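## Getting lint off a felt-covered table without wrecking the felt

Posted in Home & Cleaning by **tealtable_08**

We have a rectangular table with a felt cover that we use for cards and puzzles. The felt picks up every bit of lint in the house. I run a lint roller over it and it looks fine for a day, then it's back. I also think the roller is pulling fibers up, as the surface has started to look fuzzy in the middle where people play.

Two things I'd like to know. Is there a better way to clean it, and can I use a damp cloth on a spill, or will that leave a ring? The cover is glued down, so I can't take it off and wash it. The store in Valtimthorpe where I bought it has closed, and the care sheet only says "wipe as needed."

**golico_gardener**

Stop using the sticky roller. It lifts fibers each time, and loose fibers turn into more lint. Use a soft clothes brush or a horsehair brush and go in one direction only, from one end of the table to the other. Then run a vacuum over it with the upholstery head, on low suction. If the vacuum has a beater bar, turn it off.

Mine is 12 years old and I do this every couple of weeks. The fuzz won't go away completely, but it does lie flatter after a few rounds of brushing.

Dark colors show everything, and mine is about as bad as it gets for that. 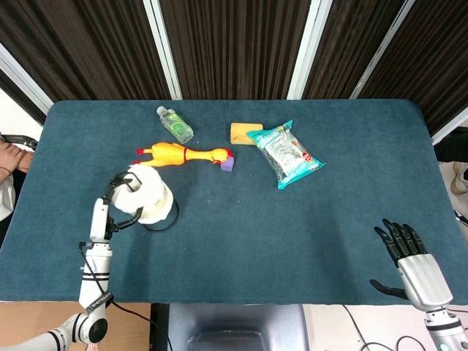
*Dark teal felt, with specks of lint on it.*

For spills, blot right away with a dry white towel. Press straight down and don't rub. If something is left after that, dampen a clean sponge with cold water, wring it out hard, and dab from the outside of the spot toward the middle. Test a corner first. Some dyes run, and teal and red are the ones I'd worry about most. Let it air dry – no hair dryer, as heat can loosen the glue.

Chips and other greasy snacks are worse than water. Put a little cornstarch on a grease spot, leave it for an hour, then vacuum it up.

**jilen_k**

just cover it with a bedsheet when you're not using it. thats what we do. lint problem gone

**Wallin Street Rec Room**

We look after 8 felt tables. I agree with the brushing advice above, but I'd add two things.

Check where the lint is coming from. Ours was mostly from a fleece blanket on a chair nearby, and after we moved it we were brushing half as often. Curtains can shed too, so vacuum those while you have the machine out.

The other thing is the ring. You'll usually get one if you wet only the spot and stop at a hard edge. Feather the damp area outward with the sponge as you finish and it dries more evenly. If the felt is wool, don't use laundry detergent. If it's polyester, one drop of dish soap in a cup of cold water is fine.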